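Leitner three-finger gripper, second version: long-term review

Filed under: End effectors, Reviews
Posted 12 Jun 2023

The Leitner hand is a three-finger adaptive gripper sold as a kit for small collaborative arms. It ships with an adapter flange, a controller box, one power cable and one data cable. A wrist camera bracket is listed as an option. The price as delivered to our shop was 2708 dollars, without the camera. We bought it through Jurnila, a reseller, at list price. Leitner did not supply a unit and has not seen this text.

We used the hand on one arm for most of the spring. The tasks were bin clearing, bag handling and some light sorting of packaged goods. Earlier work in the same cell was done with a two-jaw parallel gripper from Girora, and the comparisons below refer to that unit.

Mounting and first setup

The flange bolts on with four screws. Two of the holes on our adapter were tight and had to be cleared with a tap before the bolts would seat. The manual gives one torque value for all fasteners, including the finger joints, and that value is too high for the joints. At the printed figure the fingertip link drags visibly through its travel. Support sent a corrected table after one email. The corrected table should be in the box.

The controller talks to the arm over a plain serial link or over Ethernet. We used Ethernet. The driver installed without trouble, but it defaults to a position mode in which the fingers run to the commanded angle and hold. For anything soft this mode is the wrong choice. Current mode is two menus down and is not saved on power loss unless the "store" command is sent separately. We lost a morning to that.

Cable exit is on the side of the palm. With a sleeve on the arm, the strain relief rubs against the last fold when the wrist is rolled all the way over. A short right-angle connector fixes it. Leitner sells one; so does everyone else.

Rigid and semi-rigid items

Not much to report. Boxes, jars, tool handles and molded trays were all picked up at default settings. Closing speed is slower than the Girora and repeatability at the fingertip is worse, which is normal for linked fingers. Anyone placing parts into a fixture should stay with parallel jaws. The Leitner hand earns its price on items with no fixed shape.

Thin film and shopping bags

We ran 600 attempts on empty and near-empty plastic bags lying flat or crumpled on a smooth surface. This is a poor case for most grippers: the film is slippery, the camera sees glare instead of edges, and there is nothing firm to close on. Suction was tried earlier in the same cell and given up on anything creased.

The routine that worked best comes in low and at a slant, slides a fingertip under an edge, and only then closes. The narrow tip does most of the work. Closing from straight above gave far more misses, mainly from the film being pushed ahead of the fingers.

Settings used for film:
Mode: current, lowest of the three presets
Closing speed: 30 percent
Approach: shallow, fingertips leading
Retries before skipping the item: two
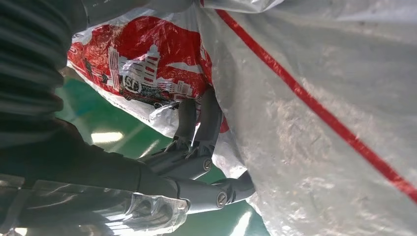
Wear and maintenance

The screws at the knuckles and fingertip joints are exposed. That makes them easy to check, and they do need checking. One backed out by half a turn in the first weeks and let the fingertip wobble. A drop of medium threadlocker on each has held since then. Exposed heads can also catch on thin film, although we logged few cases and no torn bags that could be traced to a screw with certainty.

The matte finish on the finger segments has held up. There is polishing on the pads and no cracking. Grip on film falls off as the pads polish, and wiping them with alcohol brings most of it back. Replacement pads come in sets of three and cost 19 dollars a set.

The hand carries no ingress rating. We would not run it near liquids or fine powder without a cover, and any cover has to end behind the knuckles or it will limit finger travel.

Software

The supplied monitor program plots motor current per finger and is good enough to tune with. The grasp-detected flag is less useful. It trips on a current threshold, and a single layer of film often does not reach it, so an item can be held and reported as missed. We now ignore the flag for bags and check with the camera after the lift. The July firmware is supposed to add an adjustable threshold.

Summary

Good: slips under flat items, low force when set correctly, serviceable with one hex key, cheap pads.
Bad: wrong torque value in the manual, settings lost at power-off by default, weak grasp detection on thin material, slow.

Recommended for mixed or soft waste, laundry and packaging film. Not recommended for precise placement. If the work is all boxes, the Girora gripper is faster and costs less.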